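Planning the Second Equipment Purchase for the Garment Handling Project

Capstone project report, spring term
Submitted 3/7/22

Background

When our team took over the garment handling project in January, we got a working two-armed robot, a mock bedroom to use it in, and a budget sheet that had not been touched since the previous group finished. The robot was the exciting part. The budget sheet turned out to be where we learned the most, and it is what this report covers.

The task the robot is meant to do is simple to say: handle clothes on hangers the way a person would when tidying a bedroom. Pick up a hanger, keep the garment on it, steady it with the other hand, and put it somewhere sensible. Our part was to decide what the project should buy next, in what order, and what it should stop buying. We loved this more than we expected to. There is something very satisfying about a spreadsheet where every row is a thing you can walk over and touch!

What we already had

Both arms were in place and so were the hands, along with the bed, the shelving and a mixed collection of clothes. We checked each item against the old sheet and found that the expensive parts were recorded well and the cheap parts hardly at all. Hangers, cables, sheets and spare finger covers had been bought on several different orders, sometimes under "misc." We gave each of these its own line. It took most of a week and made every later decision easier.

We also kept a log of sessions. By the end of our planning period we had 53 entries, each with the garment used, the task tried, and anything that slowed us down. The log became our main evidence. If an item did not show up in the log as causing a delay, we had to argue hard for spending money on it.

Where the time goes

Going in, we assumed the big need would be a faster computer. The log said otherwise. Most of the lost time came from the hands and the things near the hands: waiting on a replacement part, re-seating a connector, swapping to a different hanger because the first one was the wrong thickness for the grip we were testing. Almost all of those are cheap problems. A bag of the right hangers costs less than lunch for the team, and we lost a whole afternoon once for not having one.

Holding the hanger by the end of the shoulder, where the fingers close on wood and collar together, is the kind of grasp we care about most. A jacket hanging from one end wants to swing and tilt, and that puts the load on the fingers and the wrist. So our requirements for any new hand start there, at the grip, before we look at speed or reach.
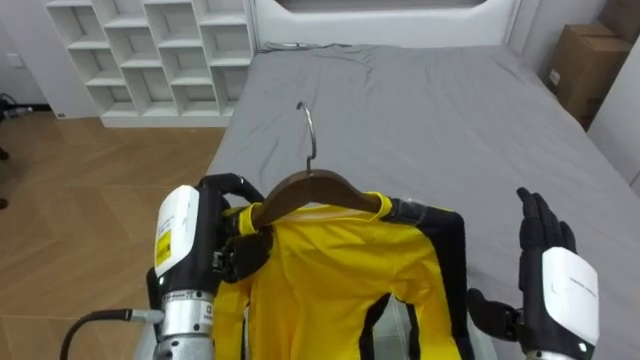 Kohlhase, the supplier we wrote to first, replied that student teams nearly always budget for the hand and forget the wrist, and that we should ask for the price of the two together, with the connector and one spare cable included, before comparing anything. The same message said that a quote with no line for repairs is only half a quote.

That reply changed our whole comparison table. We went back and added columns for the wrist module, the cable, shipping both ways for repairs, and the wait time for parts. Two of the options that had looked cheap moved down the list right away.

Options we compared

Zellow sells a simple two-finger gripper. It is sturdy, parts ship quickly, and we could learn to service it ourselves. For hangers alone it would be a great fit. Our worry is the rest of the task, where the second hand needs to smooth or steady the cloth.

Trendar makes a hand with jointed fingers and a thumb. It suits our task best on paper and the documentation is a pleasure to read (half of us printed it out). The price is higher, and the repair terms mean sending the whole unit back.

Kohlhase offers a service plan on top of its hands, paid yearly. We liked the people and the clear answers. The plan would take a steady bite out of the budget even in a year with no breakdowns.

Jikirance does not sell hands at all. It supplies cables, mounts and finger covers that fit several makers' equipment. We had not planned to include it, but so many of our delays came from small parts that it ended up with its own section in the table.

How we scored them

We scored each option on grip, total cost over two years, wait time for parts, and how much of the upkeep students could do. We argued a lot about the weights. In the end, wait time counted as much as grip. A term is short, and a hand that is away for repair for a month takes a large part of somebody's project with it.

We left out looks, weight and top speed. Weight may have been a mistake, and the next team should check it against the arm's limits before placing an order.

What we recommend

First, buy the small parts now. Our list has 7 items on it, all from Jikirance or a regular home goods store: cables, connectors, finger covers, a set of wooden hangers in mixed thicknesses, fitted sheets, labels, and storage bins. This is the cheapest part of the plan and it fixes the delays that come up most often in the log.

Second, hold the hand purchase until the fall and ask Trendar for a quote that includes the wrist, a spare cable, and a loaner during repairs. If the loaner is refused, go with Kohlhase and its service plan. We think either choice would serve the project well.

Third, set aside a repair fund that cannot be used for anything else. The old sheet had no such line, and earlier repairs were paid out of money meant for travel.

Things we would do differently

We should have written to suppliers in the first week. We waited until our table looked finished, and then the first reply sent us back to redo it. We were also shy about asking for student pricing. Two suppliers had it and neither listed it on their site.

The garment collection needs planning too. We have plenty of jackets and shirts, and almost nothing thin or slippery. Those are harder to keep on a hanger, so they belong in the test set, and they should be bought along with the small parts. Secondhand is fine. Keep the receipts in the blue folder and enter them the same day.

The session log, the comparison table and copies of all supplier messages are in the shared project drive under "Purchasing."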